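How to Sort a Big Mixed Pile of Toy Bricks (and Keep It Sorted)

We use cookies to make this site work and to see which posts people read. Accept all | Manage settings

Posted 2026-03-18
368 shares | 43 comments

Last July my sister moved across the country and left me two giant tubs of toy bricks. Her kids had outgrown them, mine were just getting started, and I said yes before I had seen how big the tubs were. They sat in the hall closet for months. Every time somebody wanted to build, we dumped half a tub on the rug, dug around for a wheel, and shoveled the whole mess back in before dinner.

I finally sorted the lot over spring break, and I've had enough emails asking how that I'm writing it all out. You don't need fancy equipment. You do need a table, a few bins, some zip bags and a podcast or six.

What I used

A table with a plain top. Please don't do this on carpet, you'll lose every small piece you own and then find them with your feet.

Plastic bins with straight sides. Mine are the open Binditby ones, no lids. I tried round tubs first and they waste so much shelf space!

Zip bags for the tiny stuff (studs, tiles, clips, those little one-by-one things).

A flat baking sheet with a rim, for fishing through handfuls.

Masking tape and a marker. Skip the printed labels until you're sure about your categories, because you're going to change them. I changed mine twice before lunch.

Step 1: Wash first if they need it

If your bricks came from a yard sale or a garage, wash them before you sort. I put mine in a mesh bag in a sink of lukewarm water with a squirt of dish soap, swish them for a few minutes, rinse, and spread them on towels overnight. Keep out anything with stickers, anything electrical, and anything with a cloth bit on it. Don't use hot water and don't be tempted by the dishwasher. I was tempted by the dishwasher once and I now own a slightly banana-shaped baseplate.

Give them longer to dry than you think. Water hides in the tubes underneath, and if you bin them damp they come out smelling like a basement.

Step 2: Pull out everything that isn't a brick

Scoop a handful onto the baking sheet and take out the junk. I found hair ties, a dried-up marker cap, beads, most of a pencil, and an astonishing amount of popcorn. Next come the parts that obviously belong in their own place: people, wheels, windows, doors, plants and animals. Those five go in bags straight away and you won't have to think about them again.

Step 3: Take apart the stuck pairs

A lot of what's in a mixed tub is two bricks clamped together, and they slow you down if you deal with them one at a time. Toss them all in one spot and do a whole session of pulling apart while you watch something.

For two of the same size, hold the bottom one flat on the table with one hand and rock the top one up from the short end. Don't pull straight up. Thin plates are the mean ones. Use a proper brick separator if you have one, and if you don't, stick a bigger brick on top of the plate and use it as a handle. No teeth! I know everybody does it. My dentist has opinions, and so do the tooth marks on my sister's yellow bricks.

Step 4: Make a test batch

Before you commit to a system, try it on a small handful. Put a few bricks out with plenty of room between them and ask yourself what you'd call each one if you were looking for it. Would you say "I need a blue one" or "I need a long one"? Your answer tells you how to sort.

My kids ask by color, every single time. So I started with color and let the shades fall together. Light green sits with dark green, lavender goes in with the deeper purple, and gray is gray. If you split every shade you end up with a wall of bins that each have a little sprinkle in the bottom, and a six-year-old is not going to tell lime from forest when it's bedtime and she wants to be done.

A test batch doesn't have to be big. Greens together, purples together, a dark gray one on its end and a blue 2x4 lying off by itself is plenty to get you going, with the bin at the back of the table where your elbow won't catch it.
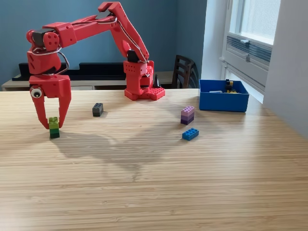 Step 5: Sort in passes

Now the real work. Go through the pile by color and only by color. Don't stop to admire things, don't start building a tiny boat. Pick one color, pull every piece of it you can see, drop it in its bin, move on to the next. Your eyes get tuned to it and you get so much faster after the first few minutes.

I like to begin with whatever there's least of. It clears out quickly and you feel like a genius. Leave black and dark gray for the end, when the pile is small and you can tell them apart under a good lamp.

Once the colors are done you can go a second round by shape, but only on the bins that are overflowing. For us that meant white and red. Everything else stayed as one color per bin and it works fine. My friend Nnamdi Ogbonna went the other way and sorted by shape from the start, since he builds big detailed models and can spot a red slope in a bin of slopes without even trying. He's right that color inside a shape bin is easy to see, and shape inside a color bin is hard. If you're an adult builder, do it his way. If you're mostly trying to get little kids to put things away, do it mine.

Step 6: Put the bins where the building happens

I had mine lined up beautifully in the closet and nothing ever went back in them. I moved them to the low shelf beside the table and now most of it gets put away, most days. Leave the lids off. A lid is one more step, and kids skip steps.

Tape a label on the front and stick one brick of that color next to it with a dab of poster putty. Younger ones can match it without reading.

I also keep a "don't know" bin. Anything that doesn't have an obvious home goes in there and I empty it when it's full. It has saved me from a lot of arguments about whether teal is blue.

A few things that came up in the comments on my last post

Can you mix brands? I do. Some of the off-brand ones grip tighter or looser, so if a build keeps popping apart, check for strays. You can usually tell by the studs, which are blank or have a different name on them.

What about half-finished builds? Each kid gets one tray, and whatever fits on the tray is safe. Anything off the tray is fair game at cleanup.

How long did it take? Longer than spring break, if I'm telling the truth. The last bag of mystery clips is still on top of my fridge.

If you've got a good way to store baseplates, please leave it below, mine are currently behind the couch.

368 shares | 43 comments

Get new posts by email. Enter your address to sign up. Unsubscribe any time.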